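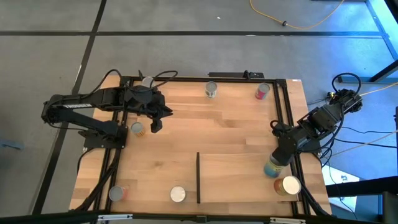
November, bench notes, Treveck room

Got the cans for the sorting trial out on the butcher-block table. Labels are mixed on purpose – orange, red and pink, blue and yellow, a pale one on a silver can. Thin black divider stays where it is for now.

Large orange can with the white lid goes down as item 52, the blue and yellow one as 53. Still need to weigh both.
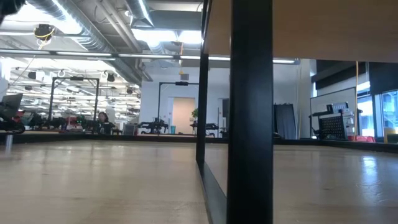 Tabletop and black uprights, open room behind.

To do: wipe the wood, order six spare lids from Zamthorpe.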